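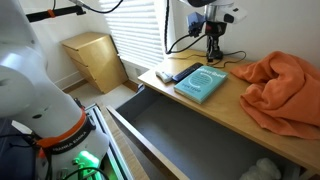
I'd been wanting to get into the Cirbridge place since February, when Vivek Kanaujia mentioned at the end of a very long phone call that they let people in to watch if you ask nicely. They gather examples there: a person moves the arm through some ordinary household job, everything the cameras and joints report gets saved, and later a learning system is fed the lot and has to work out how to do the job itself. I had read plenty about this and never seen a minute of it. What surprised me first was how homely it is. The arm lives in a carpeted room with blinds at the window and a chest of drawers against the wall, and it works at a wooden desk with a drawer, a book, a remote and a crumpled orange towel on it, the sort of things I could have emptied out of my own spare room.

Euan Munro met me at the door at 9.40 and had me in a chair with a mug of tea before I'd got my coat off. He runs the sessions. Vivek looks after what comes out of them, meaning the sorting and labelling and (his word) the weeding. They have been at it together for three years, first for a small outfit called Benkirane and now here, and they finish each other's sentences in the way that people do when they've spent too long looking at the same screen.

The project is called Pritia and the current batch is all about small things near soft things. I hadn't thought about why that would be difficult! Cloth doesn't keep its shape. Nudge it and it is a different towel, as far as the system is concerned, and whatever is lying next to it may have moved too, or vanished under a fold. Euan told me the early models were splendid at picking things up from a bare surface and went completely to pieces as soon as there was a flannel in the way.

So each run starts with a card. It says which object, what goes round it and what the person driving has to do, and then the person has to go and do it without being too clever. That last bit is harder than it sounds. Euan says good drivers get into habits, always coming in from the same side, always pausing in the same spot, and the system picks up the habits along with the skill. They swap over every 14 runs for that reason, and whoever is resting rearranges the desk and tries to be awkward about it.
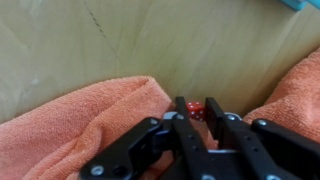
The smallest object in the batch is a red die, and it's the one everybody groans about. Put it in a gap between two heaps of towelling and the fingers have to go down the channel almost straight, with very little to spare on either side. I asked for a go and was given one. It is so much harder than watching. My hand knew exactly where the die was and the gripper was somewhere else, and I spent most of my turn chasing a fold of towel. Vivek cheerfully saved it anyway, marked as a failure, and I was rather proud to hear that failures are kept. Some of them get used to teach the system what going wrong looks like, so there is a chance my fumbling will be of service.

By the time we stopped for lunch the morning's tally stood at 61 runs, mine included. Their best full day so far is 154, which Euan described as "a bad day for my shoulders". Lunch was soup and a long argument over whether turning the die to a new face between runs makes a useful difference. Vivek thinks it does. Euan thinks Vivek has never had to do the turning.

The afternoon was the weeding, and I liked this even more. You sit beside Vivek and watch runs played back from the gripper's own view, which is very close and slightly dizzying, and after a while you start to see hesitation. A driver slows down, thinks, changes their mind. He drops a marker at each spot and moves on, fast, hardly blinking. I tried marking 40 of them alongside him and we disagreed on nine, and he was interested in all nine and wanted to go back through every one.

If you want to visit, write to them first and say what you're curious about, as the room takes two guests at most. The bus from Galtberg stops at the bottom of the hill. Wear something with short sleeves if you hope to drive, and ask Euan to show you the cards, he has kept every one of them in a shoebox.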